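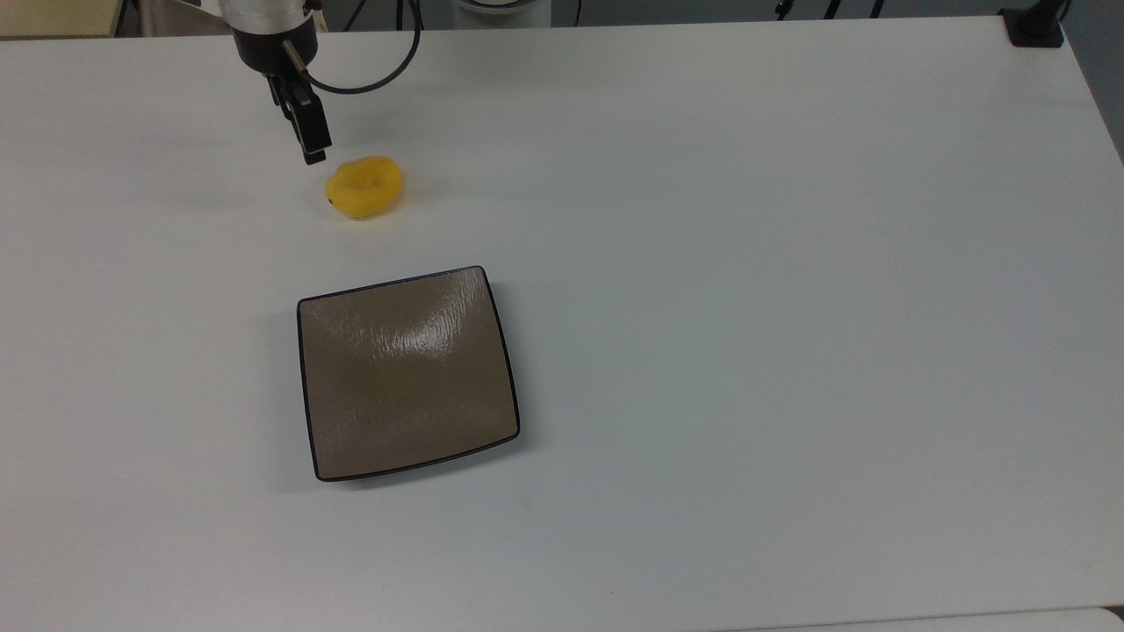 Can a robot set my table yet?
Parts of it, if you eat early and expect little. Chores get handed to machines in small pieces, and a good first piece is moving one thing from one spot to another. A yellow thing like a toy fruit and a square plate on a bare white tabletop make a fair test, as the fruit is rounded and fingers come in twos. Your kitchen is harder. Your kitchen has mail in it.

What about laundry?
Venkatesh Marar at Rivico timed an arm folding one bath towel: 18 minutes. He then folded 3 himself and went to lunch.

Are shop floors any better?
Yes. The Stalport line packs 560 boxes a shift, all the same box. Ask it for a different box and you'll be waiting until Saturday.

Will it break my dishes?
Sooner or later - so will you. Start with the ones your in-laws gave you.

Should I buy one now?
If you like watching slow work, sure. If you want clean counters, buy a sponge and check back with us in November.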